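The Ferry to Treloar

The last boat to Treloar left at 2 in the afternoon, and my aunt had written that on the envelope twice, once in pencil and once in ink. I got to the dock with time to spare. I had one bag, her house keys, and a jar of plum jam she had asked me to bring back to the woman who made it.

My aunt had lived on the island for 23 years and left it in an ambulance boat in August. She was not dead. She was in a rehab hospital on the mainland with a new hip and a bad temper, and she had decided to sell. I was going over to find out what there was to sell.

The house was the fourth one up from the landing, past the shop that still had the Torel Batteries sign in the window. The door stuck. Inside it smelled like pepper and old rope. She had left a cup in the sink and a crossword on the arm of the couch with one corner done.

I opened the windows and started with the kitchen. She kept everything. There were 14 cans of the same pea soup, and behind them a Wukden radio with the battery door taped on. I turned it on and got the harbor forecast, read by a man who sounded like he was eating.

By evening I had done the kitchen and the hall closet. I ate a can of the soup standing up. Then I went through to the small back room, where she did her accounts and wrote her letters to the county about the dock lights.

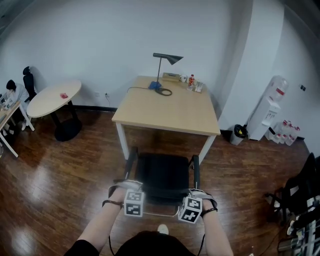 She won't sell, you know, said the neighbor through the open window, and she held out her hand for the jam.

I said the papers were already with the agent.

The neighbor said that they had been with the agent before. Twice, in fact. The first time my aunt had gone as far as picking an apartment in Prorkitetti, on the second floor, with a balcony. She came home to pack, and then the herring came in early and she wanted to see that first, and then it was winter.

"She can't do the hill anymore," I said.

"There's a cart," said the neighbor. She held the jar up to the light and frowned at it. "This is last year's. She never opened it."

"She said to bring it back."

"Well, that's because she owes me a jar." She put it on the sill, on my side. "Tell her it doesn't count if it's the same one."

After she left I sat on the back step until the dock lights came on. Three of them worked. The fourth one buzzed and went out again, and I thought of the letters, all those carbon copies in their folders.

In the morning I called the hospital from the shop. It took a while for them to bring her to the phone. I told her about the kitchen, the soup, and the radio. I told her what I thought the couch would bring, if anyone wanted it.

"Did the fourth light come on?" she said.

I said it had for a second.

She was quiet, and I could hear a cart with a squeaky wheel going by on her end. Then she asked me to get a pen. She wanted me to take down a letter, and she started with the date.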